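Search articles
Search this site

Why Do Blankets Keep You Warm?

By Tomás Lenihan
20/08/2018

Have you ever climbed into bed on a chilly night and felt the sheets go "brrr" against your toes? Then, a few minutes later, you're as cozy as a cat in a sunny window. So the blanket must be making heat, right?

Nope! A blanket can't make any heat at all (unless it's the electric kind with a plug). The heater in your bed is YOU. Your body turns the food you eat into energy, and a lot of that energy comes out as heat, all day and all night long, even while you're asleep.

What the blanket does is slow that heat down. Heat always wants to travel from a warm place to a cooler one, so it's forever trying to leave your skin and wander off into the bedroom. Fluffy cloth is full of tiny pockets of air, and heat has a really hard time crossing air that's sitting still. Scientists call anything that slows heat down an insulator - that's a great word to save for dinner.

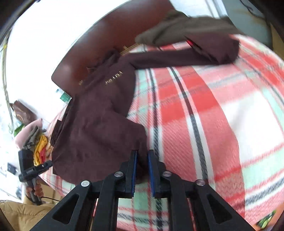
Wool is one of my favorite insulators. Look at a bit of wool yarn up close and you'll see it isn't smooth. The fibers are crinkly, like tiny springs, so they can't lie flat against each other, and all those gaps fill up with air. Bird feathers work in a similar way. On a cold morning in March I watched a sparrow outside the Renport library puff itself up until it looked like a tennis ball with a beak! It was trapping extra air under its feathers.

Try it yourself

You'll need 2 jars with lids, a thick sock, a thermometer and a grown-up to help.

Fill both jars with warm water from the faucet - warm, never boiling. Put the lids on and pull the sock over one of the jars. Wait 20 minutes, then measure the water in each. Which one is warmer?

Now for the fun part. Do it again with ice water. Lots of kids guess that the sock will warm the cold water up, but a sock slows heat going in just as well as it slows heat going out. Write down your guess before you peek, and try a mitten or a towel next!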